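Kitchen and Cupboard Tips for the Slow Weeks
Posted Sunday, January 6, 2019 by Triin Paju
Filed under: Kitchen, Storage, Mild Regret

The tree is out on the curb, the cookies are down to the kind with the anise in them, and I have once again opened the cupboard over the stove and been hit on the collarbone by a lid. So it must be time for the yearly cupboard post. Most of these are small. A couple of them came from readers in December and I have tested them on my own kitchen, which has the square footage of a generous elevator.

Lids

Store lids on their edges, like records. A cheap dish rack does this very well, and so does a tension rod across the front of a deep drawer. Match every lid to its container before you start. Any lid without a container goes in the recycling today. You will be tempted to keep it in case the bottom comes back. The bottom went to a potluck in Kitia four years ago and has a new family.

If you have a set of pots where two lids are nearly the same size, put a dot of nail polish under the knob of one and on the handle of its pot. I used a shade called Samarakoon Sunset that I bought for a wedding and which made my toes look bruised. It looks fine on a saucepan.

Spices

Whole spices keep for a few years, ground ones for much less. Rub a pinch between your fingers. If it smells like a cardboard box, it will taste like one. I found a jar of ground mace that had moved house with me twice. I don't know what mace is for and I suspect I never did.

Write the month you opened a jar on a bit of masking tape and stick it on the bottom. Keep the jars away from the stove, even though every kitchen in every magazine has them on a darling little shelf right over the burners.

Sticky cupboard doors

The greasy film on cupboard fronts near the stove comes off with warm water and a good squirt of dish soap, if you let the wet cloth sit against it for a minute first. Scrubbing right away only moves it around. For the really tacky spots along the handle, make a paste of baking soda and water, rub lightly, and rinse. Try it on the inside of a door before you commit. Painted doors can go dull, and then you have a clean dull patch to look at until you sell the house.

Dry the doors when you're done. Water sitting in the bottom seam will swell the panel, and there is no tip for that.

The freezer

Let things cool before they go in. Freeze soup flat in bags on a cookie sheet, then stand the bags up once they're solid. Label them. I know you think you will recognize it. Last winter I thawed what I took for chicken stock and it was the syrup from a batch of poached pears, and I had already put the noodles in.

Bread freezes best sliced. Ginger freezes whole and grates better frozen than fresh. Egg whites freeze nicely in an ice cube tray, two cubes or so to the white in mine, though trays vary and so do chickens.

The drawer

You know the one. Take everything out and put it on a towel. Put back what you have used since summer. The rest goes in a shoebox on top of the fridge with the date on it, and if you haven't climbed up there by next winter, you can give the box away without looking inside. Don't look inside. There is an avocado slicer in there and it will talk you round.

Batteries deserve their own small jar. Keep the loose nine-volts apart from the rest, with tape over the ends, as they can short against other metal and get hot. Takeout soy sauce packets also deserve their own jar, located in the trash.

Bins and baskets

I resisted bins for years. They seemed like a way to pay money to own the same amount of stuff. Then a reader from Camov wrote to say she keeps all her baking things in one bin and lifts the entire business down when she wants a cake, and I tried it, and I am sorry to report that she's right.

Buy clear ones. A wicker basket is lovely, and within a week it's full of things you have forgotten you own. Get bins with handles you can put your fingers through, and measure the shelf before you go to the store. Measure the depth too, including whatever the hinge steals. I once came home from Kuvon Home & Hardware with 14 bins that were a thumbnail too deep for the pantry, and the boy at the returns desk got to know me quite well.

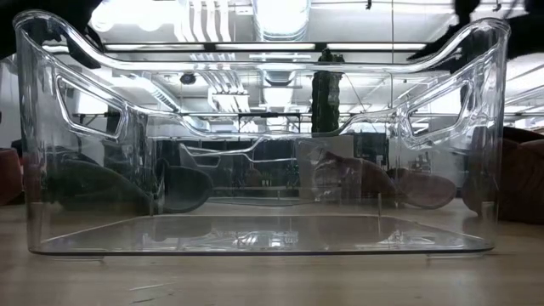
A clear plastic bin with a handle opening in each side and a rim that dips in the middle.

A low front is worth looking for if the bin is going on a shelf at chest height, so you can reach in for the cocoa and leave the bin where it is. For high shelves I'd go the other way and choose something with straight, tall sides. Heavy things go down low whatever you put them in. Flour is heavier than it looks when it's coming at you.

Wash clear plastic by hand with a soft cloth and lukewarm water. The rough side of the sponge leaves fine scratches, and after enough of those you own a cloudy bin. Sticker residue comes off with a dab of cooking oil left on for ten minutes, then soap. Don't use nail polish remover. It can eat into the surface, and I have a bin with a thumbprint in it that will outlast me.

Odds and ends

A damp paper towel under a cutting board stops it from skating around the counter.

Rubber bands around the neck of a tight jar give you something to grip. If that fails, run the lid under hot water. If that fails, have something else for dinner.

Rice in the salt shaker does help in damp weather. Use enough grains to be seen, and warn guests.

A burned pan wants water, a spoonful of baking soda and a slow simmer, then a night to think about what it's done. Skip the baking soda if the pan is aluminum, which it will darken.

Wooden spoons that smell of onion can be rubbed with half a lemon and set on a sunny windowsill. In January, substitute any windowsill and lower your hopes.

Next time: the linen closet, and whether anyone has ever folded a fitted sheet – I've had several letters claiming so, none with proof. Send yours along, with your best use for leftover ribbon. Last year's ribbon post had 200 comments and most of them were about cats.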